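트루키벡(Trurkiveck) 1인칭 양손 작업 기록 장비
모델 구분: TV 헤드 유닛 / 연구기관용 구성
제품군: 조작 학습 연구 장비 > 시연 수집 > 머리 장착형

제품 개요

트루키벡은 가정 및 시설 환경에서 이루어지는 손 작업을 작업자의 시점에서 기록하고, 이를 양팔 로봇의 조작 정책 학습에 사용할 수 있는 형태로 정리하기 위한 연구용 장비입니다. 머리에 장착하는 촬영 유닛, 허리에 착용하는 기록 유닛, 그리고 기록물을 정리하는 소프트웨어 포마크(Pomach)로 구성됩니다.

본 장비는 비에이라(Vieira) 연구소의 접촉 조작 연구 과정에서 개발되었으며, 현재 공급되는 구성은 2019년 3월 26일자로 확정된 사양을 따릅니다. 원격 조종 방식의 시연 수집에서는 작업자가 로봇의 움직임에 맞추어 동작을 바꾸게 되므로 닦기, 문지르기, 누르기와 같은 접촉 위주의 동작이 부자연스러워지는 경향이 있습니다. 트루키벡은 작업자가 평소 방식대로 일하는 동안의 기록을 확보하고, 로봇의 몸체에 맞추는 변환은 이후 단계에서 수행하도록 설계되었습니다.

적용 연구: 지지 손과 작업 손의 역할 분리

비에이라 연구소의 세바스티앙 킨타나(Sebastião Quintana)와 커스틴 토시(Kirstin Tosh)는 본 장비로 수집한 청소 작업 기록을 이용하여 양손의 역할을 분리하여 학습하는 방법을 제안하였습니다. 해당 방법에서는 각 구간의 두 손을 지지 손과 작업 손으로 구분합니다. 지지 손은 벽면이나 가구, 대상물에 닿아 몸의 자세를 유지하는 손이며, 작업 손은 도구나 천을 쥐고 표면에 작용하는 손입니다.

기존의 모방 학습에서는 양손의 궤적을 하나의 행동 벡터로 묶어 예측하는 경우가 많습니다. 이 경우 거의 움직이지 않는 지지 손의 정보가 학습 과정에서 쉽게 무시되고, 실행 단계에서는 로봇이 지지점을 확보하지 않은 상태로 문지르기 동작을 시작하는 문제가 나타납니다. 제안된 방법은 지지 접촉의 위치와 유지 구간을 먼저 예측한 다음, 그 접촉을 조건으로 하여 작업 손의 궤적을 생성합니다.

청소 작업은 이러한 역할 분리가 비교적 뚜렷하게 나타나는 영역입니다. 특히 바닥과 수직면이 만나는 부위, 타일 줄눈, 좁은 테두리에서는 작업자가 몸을 낮추고 한 손으로 넓은 면을 짚는 동작이 자주 기록됩니다. 천의 형태가 계속 바뀌고 손이 오염 부위를 가리는 일도 많아, 물체의 자세 추정을 전제로 하는 기법을 적용하기 어려운 영역이기도 합니다.
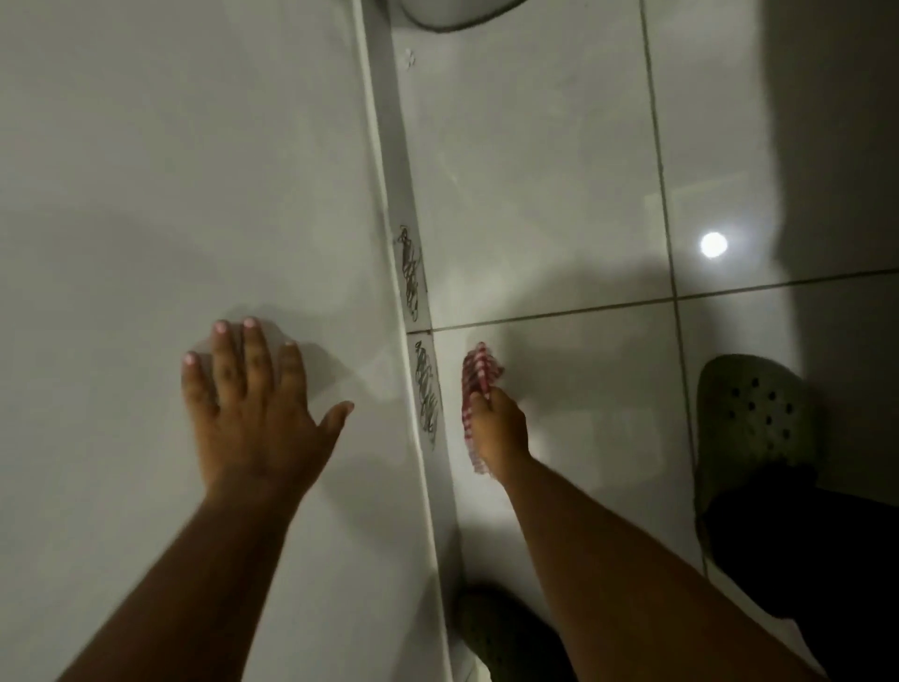 작업 기록 예시: 왼손은 흰색 면을 짚고, 오른손은 체크무늬 천으로 테두리의 얼룩 옆을 누르고 있다.

포마크에서는 위와 같은 구간에 지지 접촉과 작업 접촉의 표지를 각각 부여합니다. 표지는 손별로 독립된 시간축에 저장되므로, 지지 손을 옮기는 시점과 작업 손이 표면에서 떨어지는 시점이 서로 다르더라도 구간을 임의로 합치지 않습니다. 오염 부위에 대해서는 별도의 영역 표지를 둘 수 있으며, 손이나 천에 가려진 영역은 ‘판단 보류’로 처리합니다.

연구 결과 요약

평가는 트레드우드(Tredwood) 시험동에 설치된 양팔 로봇으로 수행하였습니다. 학습에는 욕실, 주방, 복도에서 수집한 시연 기록 110건을 사용하였고, 시연에는 작업자 14명이 참여하였습니다. 평가 과제는 바닥 모서리 닦기, 수직면 하단 닦기, 선반 안쪽 닦기, 문틀 닦기의 네 가지입니다.

양손의 궤적을 함께 예측하는 기준 방식과 비교하였을 때, 역할 분리 방식은 네 과제 모두에서 지지 접촉을 먼저 확보한 뒤 닦기 동작을 시작하는 비율이 높았습니다. 차이는 수직면 하단 닦기에서 가장 크게 나타났고, 문틀 닦기에서는 작았습니다. 연구진은 문틀 닦기의 경우 작업자 자신도 지지 손을 사용하지 않는 시연이 많았다는 점을 원인으로 보고 있습니다.

한계도 확인되었습니다. 시점 영상만으로는 손이 표면에 닿아 있는지는 비교적 안정적으로 판별할 수 있으나, 얼마나 강하게 누르는지는 알 수 없습니다. 따라서 실행 단계의 누르는 힘은 로봇 손목의 힘 센서를 이용하여 별도로 제어하였습니다. 또한 광택이 있는 타일에서는 조명 반사와 오염을 혼동하는 사례가 있었으며, 이 문제는 현재 버전에서 완전히 해결되지 않았습니다. 얼룩의 제거 여부를 자동으로 판정하는 기능 역시 제공되지 않습니다.

장비 구성

머리 장착형 촬영 유닛: 광각 컬러 카메라와 관성 센서를 내장하고 있습니다. 카메라의 하향 각도는 나사식 고정구로 조절하며, 바닥 작업용과 작업대용의 기준 눈금이 표시되어 있습니다.

허리 착용형 기록 유닛: 영상과 관성 데이터를 동일한 시각 기준으로 저장합니다. 연속 기록 시간은 약 4시간이며, 배터리는 기록을 종료한 상태에서 교체하여야 합니다.

교정판: 촬영 유닛의 내부 파라미터와 관성 센서의 상대 자세를 교정하는 데 사용합니다. 보관용 덮개가 포함됩니다.

포마크 소프트웨어: 구간 분할, 손별 접촉 표지, 양손 궤적 추정, 학습용 파일 내보내기를 지원합니다. 연구기관용 사용권은 장비 단위로 발급됩니다.

기록 절차

1. 작업을 시작하기 전에 교정판을 촬영하고, 포마크에서 교정 상태를 확인합니다.
2. 작업 자세를 취한 상태에서 두 손이 화면 안에 들어오도록 하향 각도를 맞춥니다.
3. 작업자에게 동작의 순서나 손의 사용법을 지시하지 않습니다. 작업의 목표와 범위만 안내합니다.
4. 한 부위의 작업이 끝나면 기록을 구분하고 다음 부위로 이동합니다.
5. 수집이 끝난 기록은 원본을 보존한 상태로 포마크에 등록합니다. 등록 후에는 원본 파일의 이름을 변경하지 않습니다.

세 번째 항목은 시범 운영 중 수랏쳇 옌숙(Surachet Yensuk)의 제안에 따라 추가되었습니다. 초기 기록에서는 안내자가 손의 위치를 지정한 탓에 작업자별 지지 방식의 차이가 거의 남지 않았으며, 해당 기록은 학습 자료에서 제외되었습니다.

사용 환경 및 주의 사항

본 장비는 실내 사용을 기준으로 합니다. 촬영 유닛과 기록 유닛은 방수 구조가 아니므로 물이나 세정제가 직접 분사되는 장소에서는 사용할 수 없습니다. 욕실에서 사용할 때에는 샤워기와 급수 밸브를 잠근 뒤 착용하여 주시기 바랍니다.

거울이나 유리면이 있는 공간에서는 작업자의 얼굴이 기록될 수 있습니다. 기관의 연구 윤리 지침에 따라 참여자의 동의를 받아야 하며, 포마크의 얼굴 가림 기능을 적용한 경우에도 내보내기 전에 담당자가 결과를 직접 확인하여야 합니다.

트루키벡은 연구 목적으로 공급되는 장비로, 로봇의 안전 제어 장치를 대신하지 않습니다. 학습된 정책을 실제 로봇에서 실행할 때에는 해당 로봇 제조사의 안전 기준을 따라야 합니다.

공급 및 문의

대학, 공공 연구기관, 기업 부설 연구소에 공급하며 개인 구매는 접수하지 않습니다. 견적을 신청할 때에는 사용 기관명, 연구 책임자, 수집 예정 환경, 보유 중인 로봇의 팔 구성을 함께 기재하여 주십시오. 1월에 접수된 평가용 대여 신청은 순서에 따라 처리하고 있습니다.

장비 사양 및 교정 문의: 프레이저 시어러(Fraser Shearer), 비에이라 연구소 장비지원실
포마크 사용권 및 자료 형식 문의: 켈리 트린다데(Kelly Trindade), 비에이라 연구소 연구협력실

관련 자료: 설치 안내서 / 포마크 자료 형식 설명서 / 참여자 동의서 양식 / 교정 점검표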